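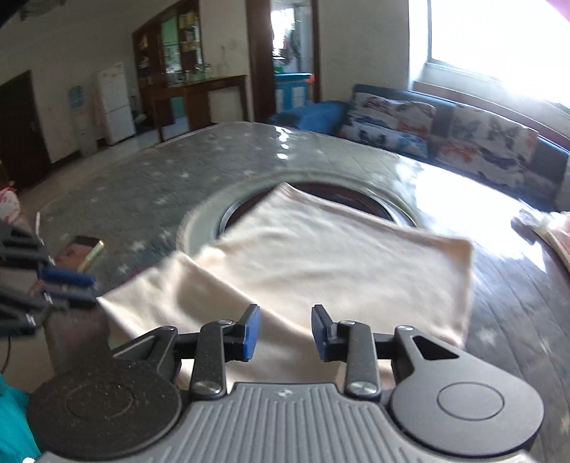 장비 예산을 짤 때 그리퍼 본체 값부터 적기 시작하면 나중에 표를 다시 만들게 됩니다. 저희 Clustex 과제도 그랬습니다. 첫 예산표에는 본체와 노트북만 있었고, 패드도 청소도 조명도 없었습니다. 화면에서 그리퍼 안쪽, 천 위에 떠 있는 손가락 패드 두 장을 봐 주십시오. 왼쪽은 밝은 파란색이고 오른쪽은 그보다 어두운 청회색입니다. 천을 집는 작업이면 천에 닿는 것은 이 패드인데, 견적서에서는 맨 끝줄에 있거나 아예 빠져 있습니다. 왼쪽 하우징 윗면에 붙은 자잘한 먼지도 보일 겁니다. 오늘은 이런 것들을 예산표 어느 칸에 넣을지 이야기하겠습니다.

(화면은 다음 항목 끝날 때까지 그대로 둔다.)

발표 범위
손에 들고 쓰는 그리퍼로 천 다루는 작업을 기록하는 팀이 대상입니다. 고정형 로봇팔 구매는 질의응답 때만 다룹니다. 모델 학습 비용도 빼겠습니다. 서버 쪽은 저희도 다른 부서 예산이라 제가 드릴 말씀이 별로 없습니다.
배포한 예산 양식은 5/4/26 판입니다. 그 전에 메일로 받으신 분은 유지비 칸이 없는 판이니 버리시고 새로 받으시면 됩니다.

1. 작업부터 적고 장비를 고른다
구매 요청서 첫 장에 장비 이름 대신 작업 이름을 쓰게 했습니다. 천 펴기, 모서리 찾기, 접기, 쌓기. 작업마다 한 손이면 되는지 두 손이 다 필요한지를 표시합니다. 두 손이 필요하면 그리퍼는 좌우 한 쌍이 기본 단위가 됩니다. 당연한 이야기로 들리겠지만 저희가 처음 받은 견적은 한 대 단가였고, 결재 문서에도 그 금액이 그대로 올라갔습니다. 수정 결재를 올리느라 일정이 밀렸습니다.
천의 종류도 적습니다. 두께, 단 처리 여부, 펼쳤을 때 크기. 단이 박힌 모서리와 얇게 접힌 끝은 집는 방법이 다르고, 필요한 패드 폭도 달라집니다. 공급사에 시연을 요청할 때는 이 목록을 보내고, 가능하면 쓸 천을 직접 들고 가십시오. 공급사가 준비한 수건은 대체로 잘 집힙니다.
(여기서 청중에게 물어볼 것: 시연 때 자기 물건을 가져가 본 팀이 있는지. 답이 없으면 바로 넘어간다.)

2. 견적 비교
Pruvby와 Urquijo에서 본체 견적을 받았고, Oltico에서는 패드와 케이블을 따로 받았습니다. 금액은 계약 조건 때문에 공개하지 못합니다. 비교할 때 쓴 항목만 말씀드립니다.
본체 가격에 패드가 포함되는지, 예비 패드 단가는 얼마인지, 최소 주문 수량이 있는지.
고장 났을 때 수리인지 교환인지, 그동안 대체품을 빌려주는지.
나사 규격이 일반 공구로 풀리는지.
케이블이 표준품인지 전용품인지.
교정은 사용자가 하는지 입고해야 하는지.
Urquijo는 본체가 더 쌌습니다. 다만 교정을 받으려면 보내야 했습니다. 왕복 기간에 쓸 예비기를 넣고 다시 계산하니 차이가 거의 없어졌습니다. Pruvby는 교정 절차서를 주는 대신 지그를 따로 사야 합니다. 어느 쪽이 낫다고는 말씀 안 드리겠습니다. 사람이 적은 팀이면 보내는 편이 편할 수도 있습니다.
납기는 견적서에 적힌 날짜와 실제 입고일을 둘 다 기록해 두십시오. 저희 첫 주문은 발주부터 입고까지 63일 걸렸습니다. 견적서에는 그보다 짧게 적혀 있었습니다. 통관에서 멈춘 기간이 빠져 있었던 겁니다. 지금은 연간 계획에 입고 대기 기간을 따로 잡고, 그 기간에 작업 장소 섭외와 작업자 교육을 합니다.

3. 소모품과 유지비
패드는 사용 시간으로 관리합니다. 저희 기준은 200시간이고, 그때 꺼내서 표면을 보고 교체할지 정합니다. 이 숫자는 저희가 쓰는 천과 패드 조합에서 나온 것이라 그대로 가져가시면 안 됩니다. 처음 한 달은 매주 확인하면서 자기 팀 숫자를 만드셔야 합니다.
좌우 패드는 같은 날 갈더라도 기록은 따로 합니다. 손가락별로 칸을 나눈 점검표가 양식 뒷면에 있습니다. 패드 색을 적는 칸도 있습니다. 입고분마다 색이 달라질 때가 있고, 색이 섞인 채로 찍으면 나중에 영상 정리하는 쪽에서 문의가 옵니다. 미리 적어 두면 답하기 쉽습니다.
천 작업은 보풀과 먼지가 많이 나옵니다. 에어 블로어, 보풀 없는 천, 솔, 밀폐 보관함. 하나하나는 싼데 예산 항목이 없으면 개인 카드로 사고 정산을 못 받습니다. 저희는 '청소 및 보관'이라는 줄을 하나 만들어서 해결했습니다. 청소 시간도 인건비에 들어가야 합니다. 하루 작업 끝나고 닦는 시간을 근무표에 넣지 않으면 안 닦습니다.
케이블은 예비를 꼭 같이 주문하십시오. 본체가 멀쩡한데 케이블 때문에 하루를 쉰 적이 있습니다. 이 부분은 현장 담당인 Haziq Mandagi가 여러 번 요청했는데 제가 두 번 미뤘던 항목입니다.

4. 장소 비용
가정집에서 작업하면 장소 비용이 싸다고 생각하기 쉽습니다. 사용료만 보면 맞습니다. 그런데 집마다 탁자와 창문이 다릅니다. 지금 화면의 탁자도 윗면이 반들거리고 오른쪽에 창문 빛이 크게 번져 있습니다. 이런 조건을 그대로 받아들일지, 커튼이나 이동식 조명으로 줄일지를 예산 단계에서 정해야 합니다. 다양한 환경이 목적이면 조명 장비를 안 사도 됩니다. 저희는 일부만 빛을 조절하기로 했고, 조명 한 벌을 여러 집에서 돌려 쓰고 있습니다. 운반비가 조명값만큼 나갔다는 점은 참고하십시오.
탁자 높이, 콘센트 위치, 주변에 놓인 물건은 방문 전에 사진으로 받습니다. 연장선과 바닥용 케이블 덮개는 장소 비용에 넣습니다. 장비 쪽에 넣어 두었더니 방문할 때마다 빠뜨리고 갔습니다.
보험은 장비 보험과 배상 보험을 나누어 견적을 받으십시오. 반출 장비가 보장되는지 약관에서 확인해야 합니다.

5. 연도별로 나누기
첫해에 전부 사지 않습니다. 저희 과제는 3년이고, 첫해 장비비 상한은 2000만 원이었습니다. 그 안에서 한 쌍과 예비기, 패드, 공구를 샀고 나머지는 둘째 해로 넘겼습니다. 넘긴 덕에 손잡이 형상이 바뀐 뒤의 제품을 샀는데, 그 대신 구형 패드가 신형에 안 맞았습니다. 재고로 남은 패드는 교육용으로 돌렸습니다.
December에 몰아서 집행하는 계획은 피하십시오. 앞에서 말씀드린 납기를 더하면 검수일이 회계연도를 넘어갑니다. 저희 쪽 구매 담당인 Julián Llorente가 분기별 발주 마감일을 정해 두었고, 그 날짜가 지나면 소모품만 받습니다.
예비비는 본체 고장용과 규격 변경용으로 줄을 나누는 것을 권합니다. 합쳐 놓으면 먼저 생긴 일에 다 써 버립니다.

(시간이 모자라면 5번의 예비비 이야기를 건너뛰고 바로 질의응답으로 간다.)

질의응답 대비
중고 장비: 저희는 사지 않았습니다. 교정 이력이 없는 물건이 대부분이었습니다. 교육용이라면 괜찮다고 봅니다.
대여: 한 달 안에 끝나는 작업이면 대여가 쌉니다. 패드 마모 책임이 누구에게 있는지 계약서에 쓰여 있어야 합니다.
패드 자체 제작: 금형값을 물어보는 분이 많습니다. 견적은 받아 봤고 수량이 안 맞아 접었습니다.
로봇팔과의 호환: 손에 드는 그리퍼와 로봇에 다는 그리퍼를 같은 손가락 형상으로 맞출 생각이면 발주 전에 도면을 요청하십시오. 발주 후에는 잘 안 줍니다.
금액 공개 요청: 단가는 답하지 않는다. 양식 파일 안의 비율 칸만 안내한다.

양식과 점검표는 나가실 때 출입구 옆에서 받아 가시면 됩니다.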